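Fongchan Ruangrit: "O parque industrial não se inaugura, vai-se enchendo"

Conversa apressada, numa terça-feira, entre duas reuniões. Fongchan Ruangrit coordena a componente de fornecedores locais do programa Merkstead, que tenta há anos juntar governo provincial, bancos e pequenas fábricas à volta de uma ideia simples de dizer e difícil de fazer: que as peças, as embalagens e os tecidos comprados pelas grandes empresas da zona sejam feitos na zona. Chegou com o telefone na mão. Ficou com ele na mão quase até ao fim.

Começou pelos números, sem que lhe perguntassem. "São 261 empresas inscritas. Inscritas, atenção. A vender com contrato são muito menos, e é isso que me tira o sono." O resto, diz, está em fase de diagnóstico: visita técnica, relatório, plano de melhoria, segunda visita. Um processo que no papel demora nove meses e que na prática depende do crédito. E o crédito demora.

O Merkstead nasceu como programa de parceria. O governo preside, os ministérios da indústria e do trabalho sentam-se à mesa, os bancos também, e as empresas-âncora comprometem-se com metas de compra local. Ruangrit entrou depois, já com o comité montado. "Havia muita acta e pouca encomenda. Desculpe a franqueza. As pessoas saíam contentes das reuniões e o serralheiro continuava sem saber que espessura de chapa a Clenditz queria."

A Clenditz é a maior compradora do parque. Monta bombas e equipamento de frio, e importava quase tudo. Hoje compra localmente suportes, cablagens e parte da embalagem. Como se chegou lá? "Abrindo o caderno de encargos. Só isso. Levámos os desenhos para uma sala, pusemos os fornecedores à frente e eles fizeram perguntas durante um dia inteiro. Algumas muito básicas. Que tolerância, que prazo, quem paga o transporte."
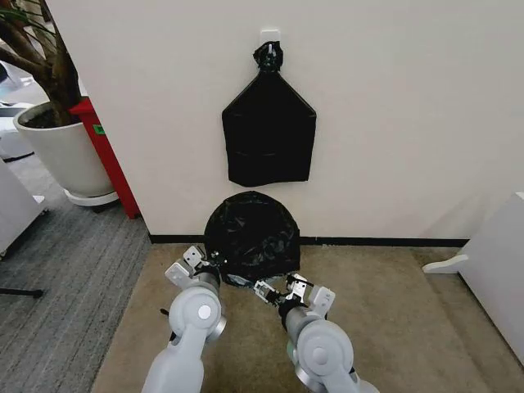
Sobre os plásticos fala mais depressa ainda. É o sector onde o programa tem mais candidatos e, nas palavras dela, mais ilusões. "Toda a gente quer fazer saco. Saco do lixo preto, como esses, um pendurado no gancho branco e outro no chão encostado à parede, parece a coisa mais fácil do mundo. Depois vem a espessura do filme, a soldadura, a resina reciclada que num lote é boa e no outro não é." Das candidaturas do último ciclo nesta área, passaram duas. As outras receberam uma carta com os motivos e a indicação de voltarem a tentar. Houve queixas, uma delas por escrito ao governador. Ela não recua. "Se eu aprovo uma linha que não aguenta, daqui a um ano tenho uma máquina parada e uma família endividada."

E os têxteis? Aí o tom muda. A Kerkotex, que faz tecido técnico e fitas, é o caso que ela gosta de contar. Era uma oficina de arranjos, cresceu com um empréstimo bonificado e agora forma as próprias costureiras em turnos da tarde. "A dona não queria entrar no programa. Achava que era mais um papel para assinar. Fui lá quatro vezes, à quinta ofereceu-me chá." Ri-se, olha para o telefone, volta.

Pergunta inevitável: o dinheiro. O fundo de garantia foi desenhado com apoio da consultora Zürcher, que propôs dividir o risco entre o Estado e os bancos. Os bancos aceitaram, com condições. Uma delas era exigir contabilidade organizada dos dois últimos exercícios, o que deixava de fora metade das oficinas mais pequenas. "Negociámos. Agora aceita-se um exercício e um contrato de compra assinado. Foi a vitória mais aborrecida da minha vida e talvez a mais importante."

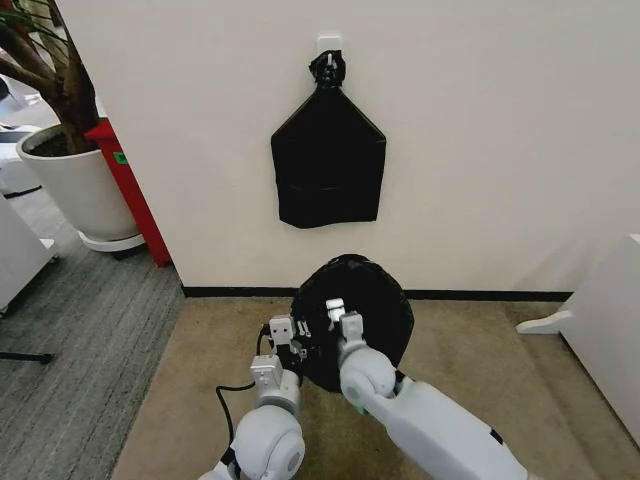
O emprego é outra conversa, e aqui pede cuidado com as contas. O relatório de Novembro fala em 2237 postos de trabalho apoiados. Apoiados, insiste, quer dizer que a empresa recebeu formação ou crédito, e que o posto existia ou passou a existir nesse período. "Há quem pegue no número e diga que criámos isso tudo. Não criámos. Eu própria já corrigi um discurso à porta da sala." Quantos são novos? Está a ser apurado. Ela prefere esperar pelo cruzamento com a segurança social, que vem atrasado, como de costume.

Também há o que correu mal. O centro de ensaios partilhado, onde as fábricas pequenas deviam testar peças sem mandar amostras para a capital, continua com metade do equipamento por calibrar. Faltam técnicos. Os que se formam vão para as empresas-âncora, que pagam melhor. "É o mercado a funcionar, dizem-me. Pois é. Mas funciona com a formação que nós pagámos." A solução em cima da mesa é uma bolsa de técnicos a meio tempo, cedidos pelas próprias empresas. A Clenditz disse que sim em princípio – em princípio, repete ela, com os dedos a fazer aspas.

Energia, estradas, água. Fala disto de seguida, quase sem pontos. O parque tem cortes de corrente ao fim da tarde e as injectoras de plástico não gostam de cortes. A subestação nova está adjudicada. A estrada de acesso foi alargada até á rotunda e ali ficou, à espera de uma expropriação.

E o que muda se mudar o governo? Pausa, a primeira. "O programa está assinado pelo Estado, não por uma pessoa. Mas eu não sou ingénua. Por isso é que quero os contratos entre empresas fechados antes. Um contrato de compra sobrevive a um ministro."

Já de pé, ainda deixou um recado às oficinas que estão a pensar em candidatar-se: tragam as facturas, mesmo desorganizadas, numa caixa se for preciso. "A equipa ajuda a arrumar. O que não conseguimos é inventar um histórico." As inscrições para o próximo ciclo fazem-se ao balcão do Merkstead, no edificio da administração do parque, só de manhã.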